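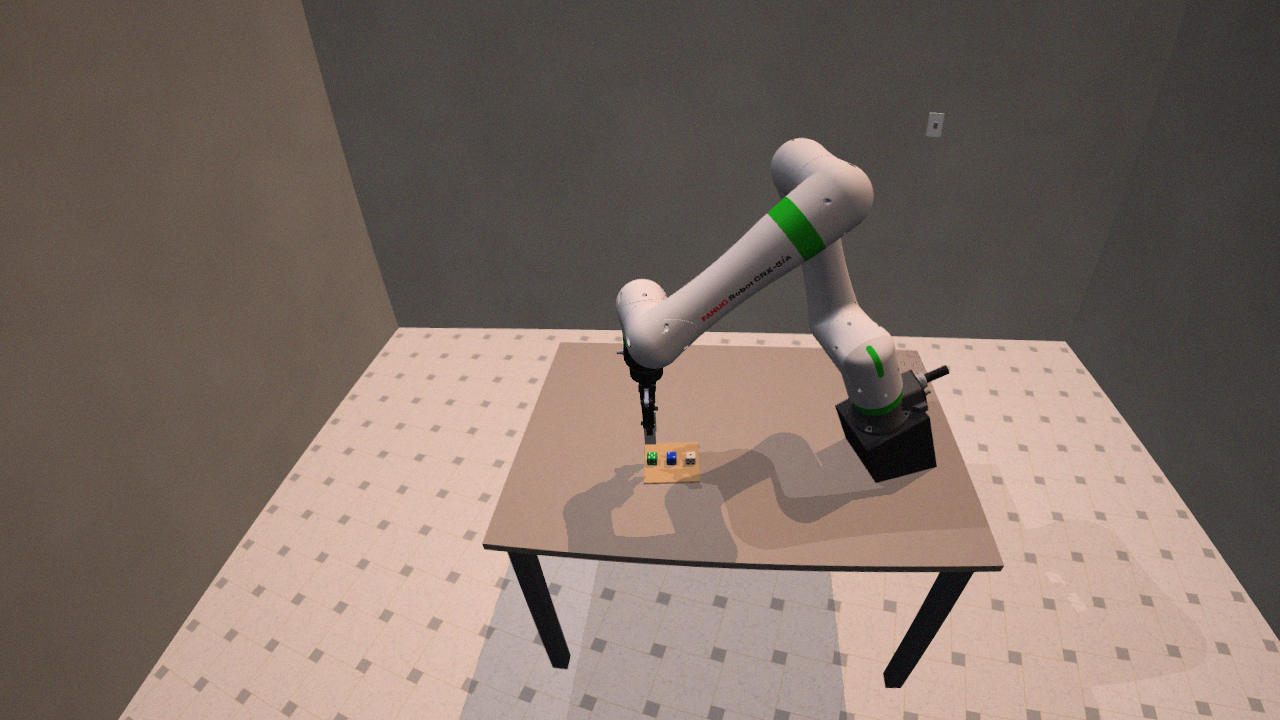
Visit to the Soler training center, Durkport

Eleven of us made the trip to Durkport in June for the Saturday open day at Soler. Most of the group work in packing or small assembly and had come to see the cobot cells. I went for one particular talk, which had been listed on the program as "A bad place position and what we did about it." It was the best hour of the day and I have given it the most room in these notes.

Getting there

The site is on the far side of the harbor, past the cold stores. Parking is free but the signs point you to the goods entrance, and two cars from our group ended up there. Sign-in was at nine. We were given visitor badges, safety glasses and a one-page sheet on where we could and could not stand. Coffee was in the canteen and there was plenty of it.

Elin Maddocks runs the training side at Soler and took our group for the morning. She started in the simulation room, where trainees work on a virtual cell before they are let near the real one. The virtual cell has a FANUC CRX-5iA on a table, a small board, and three dice. The exercise is to pick up each die and put it down somewhere else on the board, in an order given on a card. It looks like a toy job. Her point was that it has everything in it that went wrong on their line: small parts, small gaps between them, and a gripper that has to come straight down.

What went wrong

Trefor Bevan gave the talk. He is the maintenance lead and was on shift when it happened.

The real cell loads small molded blocks into trays for a customer called Isetti. It is a collaborative cell with no fence. The arm is set to stop on contact, and operators reach in to change trays. One afternoon the arm came down on a block that was already in the tray, pressed on it, and stopped on a contact alarm. The operator cleared the alarm and restarted. The same thing happened on the next cycle. On the third restart the block shot out sideways and hit her on the safety glasses.

She was not hurt. The glasses had a mark on one lens and we were passed them to look at. Trefor was clear that if she had pushed them up on her forehead, as people do when they lean in to read the pendant, it would have been a different talk.

How they found the cause

The cell was locked off and stayed off until the next day. The first guess was the gripper, and they changed the fingertips, which made no difference. The second guess was that the tray was seated badly. That was nearer, but the tray was fine.

The cause was the user frame, the set of coordinates the robot uses to know where the tray is. The table had been moved a few days earlier so that someone could get at a cable, and was put back against its floor marks by eye. The frame was never taught again. The arm was then working 14 mm off in one direction. For most of the tray positions this meant the block landed crooked or on the rim, and operators had been straightening them by hand for several shifts without writing it down. For the end position it meant coming down on the block next door.

Somebody asked why the contact stop had not protected the operator. Trefor's answer was that it worked every time. The arm stopped when it met a force above its limit. What it could not deal with was the part. A hard block squeezed at one corner can come out fast when the pressure is let go, and restarting put the pressure straight back on. Their risk assessment had covered the arm touching a person. It had one line about ejected parts, and the line said "unlikely."

I asked how many cycles had been run with the table in the wrong place. They have it from the log: 143.

What they changed

The table is now bolted down. There are two dowels in the floor plate, so if it does have to be moved it goes back to the same spot.

There is a check position at the start of each shift. The arm goes at slow speed to a point just above a pin on the table and the operator looks to see if they line up. It takes 20 seconds. If they do not line up, maintenance is called and the cell is not run.

A second contact alarm in the same cycle position now locks the program. Operators cannot clear it. This was unpopular for a few weeks, according to Trefor, and he still gets called out for alarms that are nothing much.

A clear screen has been fitted on the operator side up to face height. It lifts for tray changes and the arm will not move while it is up.

Operators are asked to log any block they have to straighten. He said this was the one that was hardest to get going and the one he would have put in first if he had his time again.

Back in the simulation room

After the talk we went back and Elin put the same fault into the virtual cell by shifting the board a little without changing the program. From a normal viewing distance it was very hard to tell. She let the program run and the gripper came down partly over a die. In the simulator nothing flew anywhere, and she told us not to read anything into that, as contact between small parts is not modeled well enough to trust. They use it to teach people to check the frame. They do not use it to judge what a jammed part will do.

Each of us then had a turn at re-teaching the frame with three points. I took two tries. The pendant menus are not hard once somebody has shown you where to look.

Afternoon

Lunch was sandwiches. The afternoon was a walk round the main floor, including the Pop line, which does display cartons and has put out 2000 a shift since its rebuild. It is fully fenced and there was less to see than I had hoped because half of it was stopped for a belt change. We left at three thirty.

Elin has offered to send the shift check sheet to anyone who wants to adapt it. I have asked for a copy and will put it in the shared folder when it comes. Our own table in bay two is not bolted down, and I have raised that with the shop manager.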